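Über uns: Stiftung Iturra

Schön, dass du hergefunden hast! Ich schreibe diese Seite einfach mal so, wie ich auch am Telefon erzählen würde, wer wir sind.
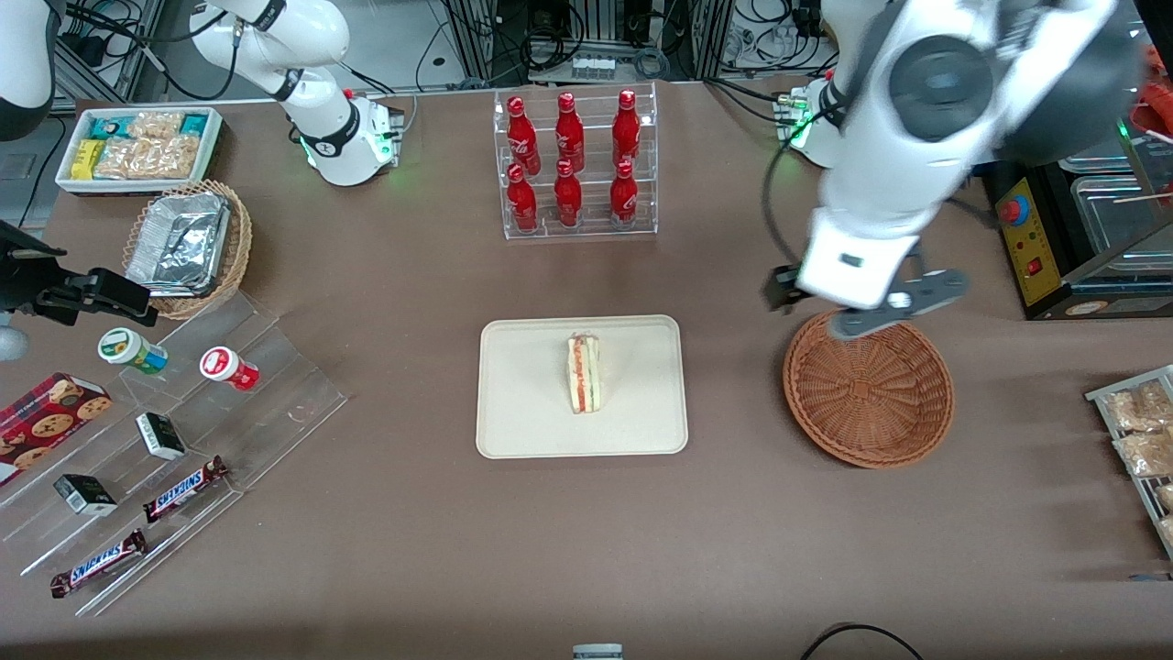
Angefangen hat alles mit einem Stipendium, für das sich im ersten Jahr ganze 2 Leute beworben haben. Beide haben es bekommen (viel Auswahl hatten wir ja nicht), und beide haben ihren Abschluss am Berufskolleg Hinach gemacht. Da war für mich klar: Wir machen weiter, und zwar größer!

Heute fördern wir Menschen, die neben Job, Familie oder Pflege noch einmal die Schulbank drücken. Das kann der nachgeholte Realschulabschluss sein, ein Meisterkurs oder das erste Semester an der Hochschule. Bisher waren es 136 Stipendien, dazu kommt unser Büchergeld, das man ganz formlos beantragen kann – eine Seite reicht, bitte keine Mappen mit Klarsichthüllen!

Einmal im Jahr, immer im Mai, vergeben wir außerdem den Grernosari-Preis an Leute, die sich vor Ort für Bildung einsetzen. Vorschlagen darf jeder. Im letzten Jahr lagen 22 Vorschläge auf meinem Schreibtisch, vom Lesekreis im Seniorenheim bis zur Hausaufgabenhilfe in der alten Post, und wir haben bis spät in den Abend diskutiert. Das Preisgeld geht immer an das Projekt und muss nicht auf den Cent genau abgerechnet werden, ein kurzer Bericht nach einem Jahr genügt uns.

Woher kommt das Geld? Zum größten Teil aus kleinen Spenden. Beim Spendenlauf rund um den Cisby-Park sind zuletzt rund 3.444 Euro zusammengekommen, trotz Nieselregen und einer falsch ausgeschilderten Runde (die Strecke war dadurch etwas länger als geplant, Entschuldigung noch mal an alle mit Blasen an den Füßen).

Wenn du dich bewerben, jemanden vorschlagen oder einfach mal reinschnuppern willst: Schreib uns oder ruf an, vormittags ab neun ist eigentlich immer jemand da. Fristen und Formulare findest du unter »Förderung«, die neuen Unterlagen für den Preis stellen wir im Januar online.

Zuletzt aktualisiert: November

© Stiftung Iturra | Kontakt | Impressum | Datenschutz | Nach oben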